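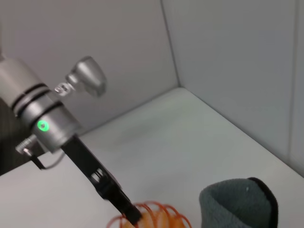

Grip

The Balten was supposed to tidy up. That was the whole of its job, and I had been hired to watch it do so, from a stool, with a red button on a lead in my lap.

I'd been told in the interview that the button was the most important thing in the building. "It's you and the button," Ayman Najjar had said, shaking my hand for slightly too long. I had come from eleven years in school catering and was not used to being the second most important thing anywhere.

Ayman had written the part of the program that decided when to let go. Other people had written the picking up, which was considered the glamorous end, and they had moved to bigger rooms on the strength of it. Letting go was thought to be easy. You opened your fingers. Ayman had been working on it since March and had begun to look like a man who'd been asked to explain stairs.

The trouble came with the orange thing. Most of what we gave the arm was well behaved. A lump of dark woolly cloth stayed a lump of dark woolly cloth, wherever you put it down. But the orange thing was all loops, and when the fingers went in among the loops, the arm lost track of how much of it there was. It would take hold of a little, feel some more, and take hold of that too. Then it would lift, and whatever hung off the fingers would tremble, and the arm would take the trembling to mean it was about to drop something.

So it squeezed.

"It thinks it's being careful," said Ayman.

"My aunt drives like that," I said.

He wrote this down. He wrote down most of what I said, and I never saw any of it again.

On the afternoon in question it squeezed, lifted, and kept on lifting. It went past the height of the box it was meant to use and past the height of my head, and there it stopped with the thing held up like a prize at a fair. The screen said RELEASE COMPLETE. The fingers did not agree.

I pressed the button. I would like that put on record, as it was later suggested in a meeting that I had dithered. I pressed it with my whole hand and the kettle went off in the corridor.

We stood listening to it not boil.

"Ah," said Ayman.

I pressed it again and the kettle came back on. The arm, which had not noticed either of us, began to turn slowly towards the shelf where we kept our lunches.

Ayman did what the handbook tells you never to do and reached behind the cabinet for the plug. He got it at the second try. The motors sighed and the brakes came on with a clunk, and the arm stayed where it was, elbow up, still holding on. Nothing was hurt apart from his sleeve. The brakes, I should say, had been written by someone else as well, and were excellent.
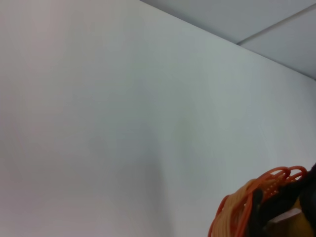 Plesau, 27th July

Dear Mrs Kirui,

You asked for my account of the fault in my own words, and for it to come separately from Mr Najjar's, so that the two could be compared. I have not seen his. I expect it is longer.

The button was wired to the kettle. I don't know who did this. I understand that both leads were grey and that both had been labelled "STOP (NEW)", and that the electrician has gone to work at Planville, where I hope they drink coffee. I had tested the button each morning as instructed, by pressing it and seeing that the little light on it came on. The sheet did not ask me to check whether anything had stopped. I signed the sheet 90 times. You will find my signature gets smaller.

As to the arm, my understanding is that it was asked to let go and answered that it had. Mr Najjar says it was telling the truth as far as it knew, for it had sent the message to the fingers, and it took the sending as the doing. I said we'd had a deputy head like that. He has now changed it so that it must look at its fingers afterwards. This seems sensible to me and I'm surprised it costs what you say it costs.

You also ask whether I felt unsafe. I felt foolish, mostly, and then I felt unsafe about my sandwiches. Later, at home, it was a bit worse. I kept thinking of my hand flat on that button and the thing still going round.

I would be willing to come back to the stool if the button could be wired to the robot. I would like to see it done, and I would like to press it myself with the arm moving, and I would like the kettle left on while I do it.

My sandwich box is still on the shelf. Would somebody please take it down, but by hand.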